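Fomeritz Kumsa 30-pint dehumidifier, the review

Posted 10/24/26 by Stellan Nygård

Short version for people in a rush. Good machine, dumb bucket, price too high unless you catch a sale. I'd buy it again, but I'd grumble.

Longer version. I dry all my laundry indoors. No balcony, no yard, the shared dryer in the basement eats money and shrinks things. Ground floor place in Urkitcombe, which anybody from there will tell you is damp from October on and doesn't really let up till spring. Walls get that cold clammy feel. Shoes go green at the back of the closet. The usual.

Had a Fakex before this, the small cheap one with no compressor. It hummed, it glowed, it pulled a cup of water out of the air overnight and I told myself that was fine. Was not fine. Sheets took two days and came off the rack smelling like a gym bag. If you have one of those and you're wondering if it's you, it isn't. They're OK for a closet or a camper. A room with wet jeans in it is too much for them.

So. Four months with the Kumsa now. Paid $391 with shipping, full price, because I bought it the week my old one died and didn't wait. Don't do that.

Setup

Comes in one box, upright, tape everywhere. Let it stand before you switch it on, the booklet says overnight if it got tipped in the truck. I waited overnight. Casters are already on, which I liked, the Fakex had feet that fell off. Plug is a regular three prong, cord is longer than most, reaches from my bedroom outlet to the middle of the hall.

It's heavy. Rolls fine on wood floor, hates rugs. Has a handle on top that folds flat and is only really useful for tilting it over a doorsill. I would not want to take this up stairs alone. Been done once, not doing it again.

Controls

Four buttons and a little display. Power, mode, fan, timer. That's it and I'm glad. No app. I know some people want an app. I don't need my phone to tell me the bucket is full when I'm at work and can't do anything with the information.

Modes are Auto, Laundry and Continuous. Auto runs to whatever humidity you pick. Laundry ignores the target, goes full fan, shuts off by itself at the end. Continuous is for when you've got a hose on it. The display shows the room humidity when it's idle and it seems honest enough, I put a cheap dial hygrometer on the bookshelf next to it and they mostly agree. When they don't I beleive the Kumsa.

It remembers its settings after a power cut. Small thing, but the old one came back on in some default mode and beeped until you fixed it.

How it does on laundry

This is what I bought it for so I'll spend the time here.

Rack goes in the bedroom, Kumsa goes next to it, door shut, window shut. Window shut!! People write to me about this every time. You are not drying the whole outdoors. Door and window closed or you're paying to dry the street.

A normal load, shirts and underwear and a couple of thin towels, hung after dinner, dry by breakfast. Every time so far. Heavy cotton hoodies need longer, the pocket and the hood stay damp after the rest is done, flip them once before bed. Jeans inside out. Bath towels are the real test, and they come off a bit stiff, same as any air drying, but they don't smell. That's the part that sold me. No smell.

Bedding is harder. A fitted sheet folded over a rack is four layers thick wherever it bunches, and no machine fixes that. Hang it over the top of a door with a hanger under each corner or whatever gets some air between. I do the duvet cover on one night and the sheet the next. Doing both at once just means both are still wet in the morning.

Aim the outlet so the air goes under the rack and up. Not straight at the front row. The vent on top has a flap you can set at a few angles, and you can also set it to swing, which makes a tick at one end of its travel. I leave it fixed.
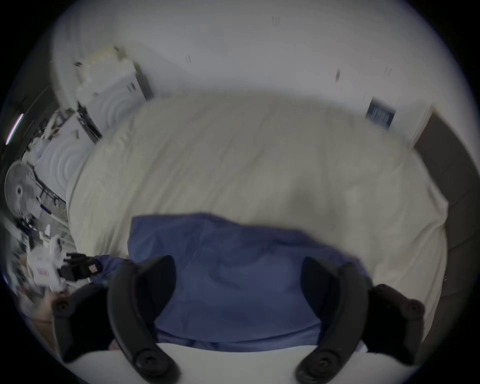
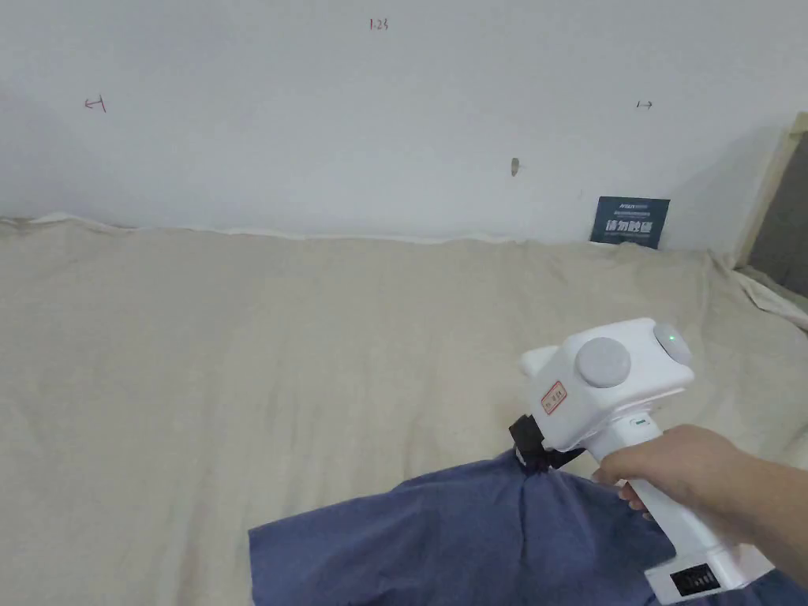
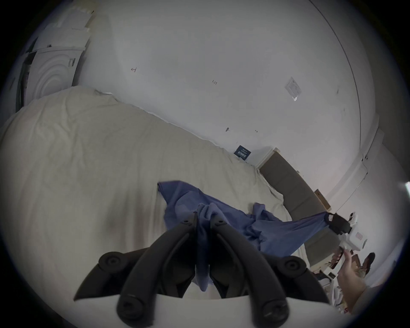
Bedroom. Blue cloth on the cream duvet in the first and last shots, the white wall in the middle one.

How it does on the room

Lowest reading I've seen in the bedroom is 43 percent, after a night of Continuous with the door closed. Too dry for me if I'm honest, woke up with a throat like sandpaper. I keep it on Auto a notch or two higher and that's comfortable. Windows stopped fogging at the bottom corners. The closet smells like a closet.

It does warm the room. Compressor machines do, it's not a fault, heat has to go someplace. Welcome in November. In August I was less happy, I ran it in the hall with the bedroom door open and slept on top of the covers.

Rest of the apartment, meh. Bathroom door open after a shower, machine in the hall, it clears the mirror faster than the fan does. The kitchen is around a corner and I don't notice any difference in there at all. So it's a one room machine, maybe two if they open onto each other. The box says more. Boxes always do.

Noise

Low fan I can sleep with. It's a steady sort of fridge sound. The compressor kicking in is a clunk and then a hum, first week it woke me, now it doesn't. High fan no, you'd have to turn the TV up. Laundry mode only does high, no way to change that, so if you're a light sleeper and the rack lives in your bedroom that's a problem. My way around it is start Laundry mode when I eat, and switch to Auto on low when I go to bed. Takes a bit longer but everything's still dry by morning except hoodies.

My neighbor upstairs says she can't hear it. I asked. Put a folded bath mat under the casters the first month in case, then stopped bothering.

The bucket

OK here's my gripe.

Bucket slides out the back. The back! So if you push it to the wall like a normal person you've got to roll the entire thing out to empty it. And it's wide and shallow with no lid, so when it's full it sloshes the second you turn toward the bathroom. I've mopped the hall more since I got this than in the whole year before. There's a thin plastic handle that swings down into the water. You reach in and get wet fingers. Who tested this.

The full light works and it shuts off before overflowing, I'll give it that. Never had a leak from the machine itself. All the spills were me walking.

Tip from a reader, take it out when it's half full. Yes fine. But then you're emptying it at night and again in the morning.

Or use the hose. A hose comes in the box, shortish, clips on a spout at the back behind a rubber plug. It's gravity only, no pump, so the drain has to be lower than the spout. Works great into a floor drain or a shower tray. I run it into the shower on weekends when I do a lot of wash and forget about it. Don't lose the rubber plug, I've seen nothing in the booklet about a spare.

Cleaning

Filter is a mesh panel on the side, pops out with a fingernail. Rinse it, shake it, let it dry, back in. Mine clogs up quick because laundry lint is no joke. Every couple weeks if you use it like me. There's a filter light but it goes by hours and not by how dirty the thing is, mine was a felt blanket before the light came on.

Bucket gets a pink film if you leave water standing. Vinegar, old toothbrush, done. The float in the corner is where it hides so pull that up and get under it.

Running cost

Not going to give you a number, your rates arent my rates. My bill went up a little over the Fakex and went way down against feeding coins into the basement dryer. If you have a free dryer in your unit then this whole review is kind of moot, buy it for the damp only.

Stuff I didn't test

Cold rooms. Garage, unheated basement, no idea. Compressor units in general get sulky when it's cold and ice up, and the booklet does mention a defrost cycle, but my bedroom never gets that low. Ask someone with a garage.

Warranty. Haven't needed it. I emailed Fomeritz with a question about the hose size and got a reply in two days, polite, wrong size. Wrote back, got the right one.

Good

Dries a real load overnight. Doesn't smell. Simple buttons. Remembers settings. Rolls easy. Low fan is sleepable.

Bad

Bucket, bucket, bucket. Laundry mode stuck on high. Price. Filter light is useless.

Who should get it

Small apartment, indoor drying, damp walls, a shower or floor drain close enough for the hose. If all of that is you, get it. If you've only got the damp walls and you hardly ever dry stuff inside, something smaller will do and you'll save yourself the money and the floor space.

If you can't stand emptying a bucket, wait. Someone in the comments under my Fakex post said there's a pump version coming. Can't find anything on it myself. Will update if I do.

Questions below, I'll get to them when I can. Please read the window part first.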